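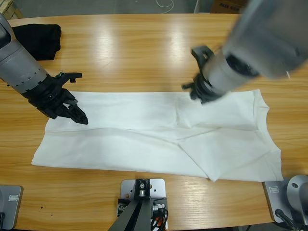
Tullham Craft Enterprise Team

Progress report to the Iturra Fund: support for independent makers
Monday, March 30, 2026

1. Purpose of the report
This report covers the second half of the grant period, from October to the present. It has been prepared by Jovita Zepeda, programme manager, and approved by Fitzgerald Wojcik on behalf of the Team.

2. Workshop places
All four bench places at the Stevow Yard workshop are now let. The last was taken up in January by Wojciech Tokarz, a chair maker who had been working from a rented garage and selling through weekend markets. His tenancy runs for twelve months at the reduced rate agreed with the Fund. Amancay Fuentealba, whose turned bowls and lamp bases are stocked by two shops in Tullham, has renewed her place for a second year and will pay the full rate from the summer.

The shared bandsaw was out of use for three weeks in February while a replacement motor was obtained. Tenants were given access to the machine room at Skerkska College on two evenings a week during that time, and no rent was charged for the days lost.

3. Small grants
Five makers have received equipment grants in this period. The largest, of £1,443, went towards dust extraction for a joinery business. A further award of £986 paid for a second-hand lathe and its delivery. One application was withdrawn when the maker took up full-time employment outside the area. 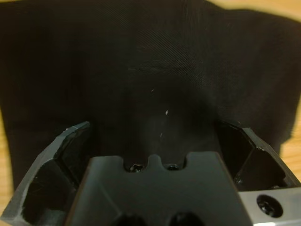
Black fabric on a wooden table.

4. Sales and publicity
The autumn open weekend drew 1,763 visitors, counted at the gate. Makers reported steady sales of smaller pieces – chopping boards, stools and picture frames in particular – but few orders for furniture. Gisela Zapata has since run two sessions on pricing commissioned work, and a third is planned. Written profiles of the tenants are being added to the website, although this work is behind schedule and two profiles are still to be drafted.

5. Matters for the Fund's attention
The landlord has given notice of a rent review at Stevow Yard. Until its outcome is known, the Team cannot confirm bench rates for next year. We ask the Fund to agree that the unspent publicity allowance of £100 be carried forward and used for printing at the next open weekend.

A full statement of expenditure will follow under separate cover.

Jovita Zepeda
Programme Manager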